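Working with elastic strip: measuring, cutting and storing

Flat elastic and stretchy rubbery strip are used all over the house, for waistbands, chair webbing, luggage straps and bundling garden canes. Most failures come from two causes: the strip was cut while stretched, or it was stored badly and had already perished.

Measuring

Lay the strip on a hard, smooth table. Carpet and tablecloths grip the underside and give a false length. Straighten it by hand until the curl goes out, then let go and leave it for a few minutes before reading the tape. Ribbed strip should lie with the ribs uppermost.

For a closed loop, measure the object, deduct a tenth, and add 30 mm for the overlap. A 500 mm circumference therefore needs a 480 mm piece. Heavy webbing for seats is a different matter – follow the maker's figure for tension.

Testing before use

Old strip should be tested before it is sewn or stapled. Hold it level by both ends, a little above or on the table, and draw the hands apart slowly. Look along the edges for fine cracks and for places where the width changes suddenly. A sound piece narrows evenly and returns to its first length when released. 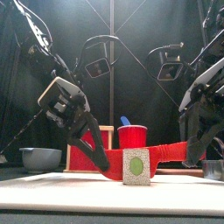

Repeat the pull three times. If the piece stays longer than it was at the start, put it aside for tying up plants. Strip that feels sticky or leaves powder on the fingers should be thrown away, as washing will not restore it.

Cutting

Mark the line with a soft pencil or tailor's chalk. Use sharp scissors for anything thin and a knife against a steel rule for anything thick. Cut with the strip fully relaxed. Woven elastic frays, so seal or oversew the ends on the same day.

Storing

Roll loosely with no tension and secure with a paper band. Metal clips mark the surface and rust in a damp shed. Keep rolls in a closed tin or drawer, away from sunlight, boilers and oily rags. Write the width and the month of purchase on the band. A light dusting of talc stops rubber layers sticking together – wipe it off before gluing.

Contact: Kavitha Rai | © Zadiveo Household Notes | Back to top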